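Über uns

Der Plornau Verlag veröffentlicht fantastische Literatur in deutscher Sprache: Fantasy, Schauerroman, komische Phantastik und gelegentlich etwas, das in keine dieser Schubladen passt.

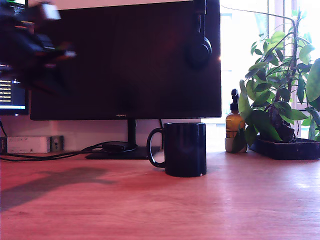
Angefangen haben wir mit Übersetzungen. Kátia Rezende hatte mehrere Jahre als freie Übersetzerin aus dem Portugiesischen gearbeitet und kannte eine ganze Reihe von Romanen, für die sich hierzulande kein Verlag fand. Zu seltsam, zu kurz, zu lustig für Horror, zu blutig für Humor, so lauteten die Absagen. Einen dieser Romane, „Das Haus in Taipe“, hat sie schließlich selbst herausgebracht, in einer Auflage von 1000 Stück. Die war im folgenden Frühjahr vergriffen, und mit den Einnahmen wurde der zweite Band gedruckt.

Heute umfasst unser Programm 40 lieferbare Titel. Etwa die Hälfte sind Übersetzungen, der Rest stammt von deutschsprachigen Autorinnen und Autoren. Viele davon sind Debüts. Wir bringen im Frühjahr und im Herbst jeweils nur wenige Bücher heraus, und wir halten sie lieferbar, auch wenn sie sich langsam verkaufen. Ein Geisterroman wird nach zwei Jahren ja nicht schlecht.

Unsere Reihen

Vustance ist die Reihe für längere Romane und Mehrteiler. Wer hier den ersten Band kauft, bekommt auch den letzten: Wir nehmen Mehrteiler erst ins Programm, wenn die Rechte an allen Bänden geklärt sind. Die Bände erscheinen als Klappenbroschur, mit Karte, wo eine Karte gebraucht wird.

Cestby heißt unsere Reihe für kurze Formen, also Novellen und Erzählungen ab 100 Seiten. Der Name stammt aus einer Geschichte im ersten Band, in der ein Dorf dieses Namens jede Nacht ein Stück weiter nach Norden rückt. Leser fragen öfter nach, wo Cestby liegt. Auf einer Karte haben wir es bisher nicht gefunden.

Wie wir arbeiten

Jedes Manuskript durchläuft bei uns zwei Lektoratsgänge. Im ersten geht es um Aufbau, Figuren und die Frage, ob die Regeln der erfundenen Welt halten. Im zweiten geht es um den Satz und das einzelne Wort. Bei Übersetzungen vergleicht eine zweite Person den Text mit dem Original — das kostet Zeit, und gerade bei komischen Texten zeigt sich dabei immer wieder, dass ein Witz im Deutschen eine Zeile früher oder später kommen muss.

Übersetzerinnen und Übersetzer nennen wir auf dem Umschlag und beteiligen sie ab dem ersten verkauften Exemplar am Erlös. Gedruckt wird in Deutschland und Tschechien. Alle Titel gibt es auch als E-Book ohne harten Kopierschutz.

Manuskripte

Wir lesen unverlangt eingesandte Manuskripte zweimal im Jahr, im Februar und im Juli. Schicken Sie uns bitte ein Exposé von höchstens 2 Seiten und die ersten drei Kapitel als Textdatei. Das Ende der Geschichte gehört ins Exposé, auch wenn es eine Überraschung sein soll. Lyrik, Sachbücher und Kinderbücher verlegen wir nicht. Eine Antwort bekommen Sie in jedem Fall, sie kann aber bis zu vier Monate dauern. Druckkostenzuschüsse verlangen wir nicht.

Buchhandel und Presse

Buchhandlungen beliefern wir über die Barsortimente oder direkt ab Verlag, mit vollem Rückgaberecht. Leseexemplare verschicken wir auf Anfrage, für Blogs und Zeitschriften auch als E-Book vor dem Erscheinungstermin. Lesungen vermitteln wir gern, auch in kleinere Orte und Bibliotheken. Anfragen dazu beantwortet Kátia Rezende, telefonisch am besten vormittags zwischen neun und zwölf Uhr.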